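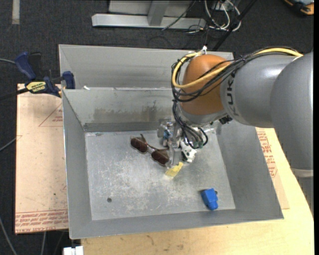
The Gray Bins at Osell

Hello and welcome to the gallery, and thank you for stopping by. I have wanted to give the bins a page of their own ever since we put up the one for the workbenches, which got far more kind letters than I expected a page of workbenches to get. Several of you wrote to ask about the big metal bins you remembered from the Stunama building, and whether any had come with us when the stock moved over to Osell. They did! Not the whole lot, but enough that the place still sounds the way it used to when somebody drops a handful of fittings in from too high up.

For anyone who never worked with us, a bin at Osell means a big open-topped box of gray sheet metal with sloping walls. We say "bin" for these and "tray" for nearly everything else, and new people get the two mixed up for their first week or so and are forgiven. The slope is the part I like best. Small parts slide down toward the floor by themselves as the level drops, so you aren't forever scraping them out of the corners with the side of your hand.

They came to us secondhand from Tannous, 27 of them in one delivery, on a wet December morning when the loading door was stuck halfway and everyone had to duck. I was on the receiving end of that delivery and I can still tell you which of us forgot to duck (it was me, twice). They had been used hard before we ever saw them and we have gone on using them hard, and I think that is why I'm so fond of them. Fresh sheet metal doesn't tell you much. An old bin you can read a little, if you have the patience and a decent lamp.

Bin and neighbor, rim to rim
Two gray bins standing one behind the other, the way we like to set them, with the edges meeting in a single line. The small white scrap on the rim is the sort of thing I would normally have brushed away, and now it is on the internet for good.

The floor of the front bin is the part to linger over, I think. All those pale scratches and cloudy white marks! Bin floors get like that from years of parts going in and parts coming out, with the odd shovel helping things along, and I have never seen two that were marked alike. The walls here are a slightly darker gray than the floor, and the low one at the front is the one you'll want to lean over if you are my height.

Along the lower half of the back wall there is a band of brownish staining, and I have heard three separate theories about stains like it, all told to me with great confidence over lunch. One is damp cardboard, one is cutting oil, and the third involves a flask of tea and a man who has since retired. I won't choose between them. I did once spend a whole Sunday afternoon with a rag and a bucket trying to get a mark like that off another bin, and all I got for my trouble was a cleaner mark.

Then there is the little round hole, low down on the left side of the floor. A few of you will have opinions about holes in bins, and I would love to hear them. My own habit with the small stuff is to lay a piece of card over any hole before filling, and to take it up again at the end, and I forget the second half about as often as I remember it.

A few leftovers from my notes, which don't belong anywhere else:

The numbers we painted on the bins were done freehand, and 89 looks so much like 90 that we stopped using both. If you have an old stock sheet with either one on it, please read it with a forgiving eye.

The Stellus shelving that people ask about will be getting its own gallery. I have the prints in a shoebox and they need sorting, and a couple have writing on the back that I would like to copy out properly before they go up.

Letters about the bins are very welcome, long ones especially – where you worked, what you kept in yours, what you called them if you called them something other than bins. I read everything, though I am slow to answer. You can leave them at the front counter at Osell with my name on the envelope.

Page put together by Tetteh Abubakari
Back to the workbenches
Gallery list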